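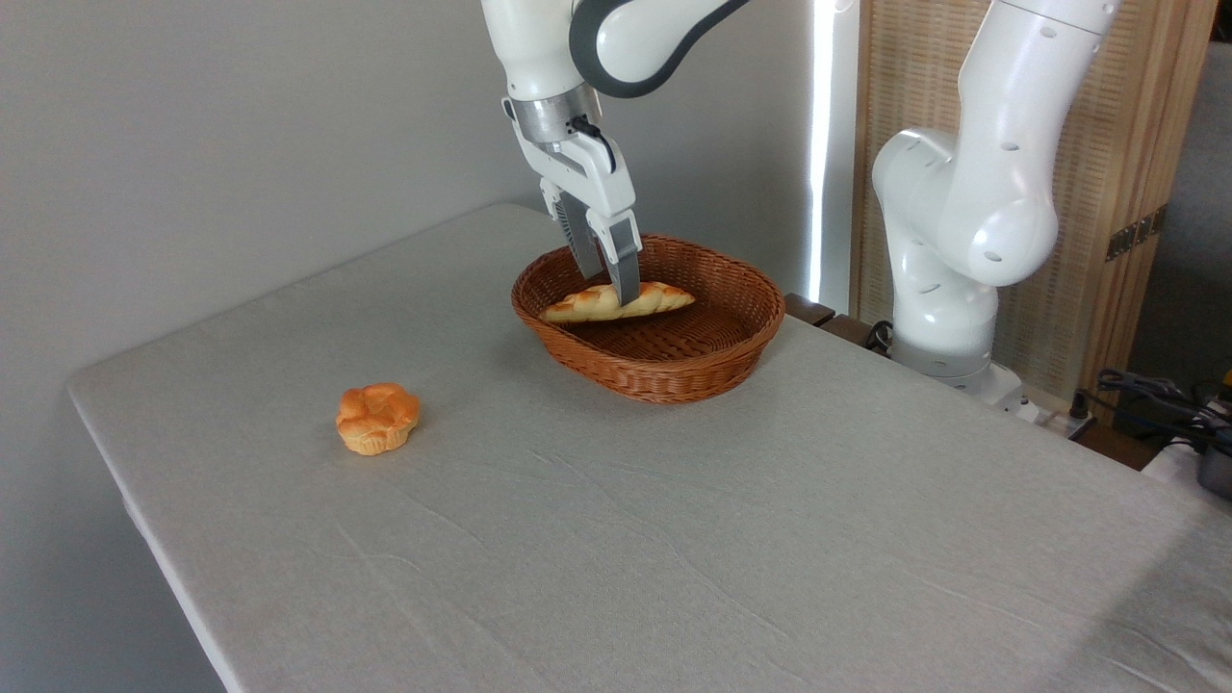 Sheffield, February
4 min read

Clenari is a small software company that helps robot arms decide what to do next. We write the layer that sits between the cameras and the motors: the part that works out what is on the table, where a hand could sensibly go, and how to get it there without knocking everything else over. We don't build arms and we have no plans to. There are plenty of good ones about, and what most of them need is better software.

The company was started by Sohail Dhanial, who had spent years writing control code for packing lines and was tired of seeing a whole line stop when one item turned up at an odd angle. His first version of our planner ran on a second-hand desktop in a spare bedroom. It was slow and it crashed if you asked it to turn left twice in a row, but it could cope with an object it hadn't been told the exact position of, and that was enough to get the rest of us very excited. There are 19 of us now, and we still have the desktop (it runs the door buzzer).

Our work comes in three pieces, and they all have names, because we are the kind of people who name things.

Hoshino is the perception side. It takes what the cameras give it and turns that into shapes, positions and a measure of how sure it is about each one. We care a great deal about that last bit. A program that says "I think the edge is here, give or take" is far more useful to the planner than one that is confidently wrong, and a good share of our arguments over lunch are about how to express doubt in numbers.

Laltier is the planner. Given a goal such as putting a bread roll in a basket, it looks at over 400 possible grasps, throws out the ones that would hit the table or the basket rim, and ranks what's left. Then it works out the whole path, including where the fingers will be when they open, which is where a lot of planners get lazy! Letting go is a lovely problem. Baskets have sloping sides, rolls have tapered ends, and a finger that opens a little too far can push the thing you have just put down.

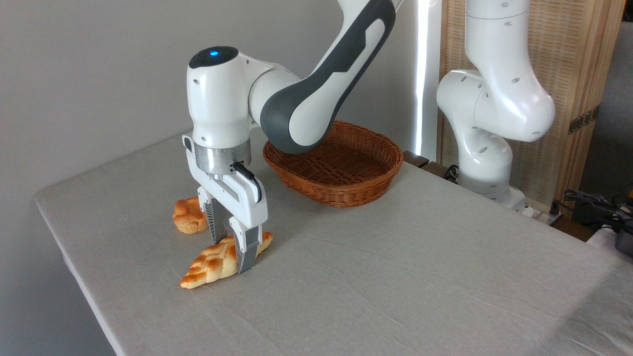 Braided shapes are some of our favourite test objects for the grasping side as well. The outline changes all the way along, so the width you need at one end isn't the width you need in the middle, and the twist gives Hoshino plenty of bumps to disagree with itself about. We also like a roll that lies at a slant, as the wrist has to turn to match it and any small error in our angle estimate shows up straight away in the logs.

Tistament is the third piece and the one we use most ourselves. It is a tool for recording runs and playing them back next to the plan, step by step, so you can see what the software believed at each moment. Every change to the planner is replayed against 100 stored runs before it goes anywhere near an arm. If a change makes one of them worse, the person who made it gets to write up why, and those write-ups have become the best reading in the building. New starters are given a stack of them in their first week and are encouraged to scribble in the margins.

We work mostly on household and food-handling tasks, on tabletops with cloths that crease and things that don't stack neatly. We love this stuff. A wrinkle in a tablecloth can look like the edge of an object if your thresholds are off, and finding the fix for that kept two of us happily busy for 15 days.

Our customers are mainly other engineering teams. Some take the whole set, some only want Tistament, and a few come to us with one stubborn task and a folder of failed runs, and we are always pleased to see the folder. We share bug lists openly with everyone who uses our code, and you will get a reply from the person who wrote the bit you are asking about.

If you'd like to visit, write to us first and tell us what you are working on. Bring your awkward objects. The kettle is on the ground floor, next to the workshop door.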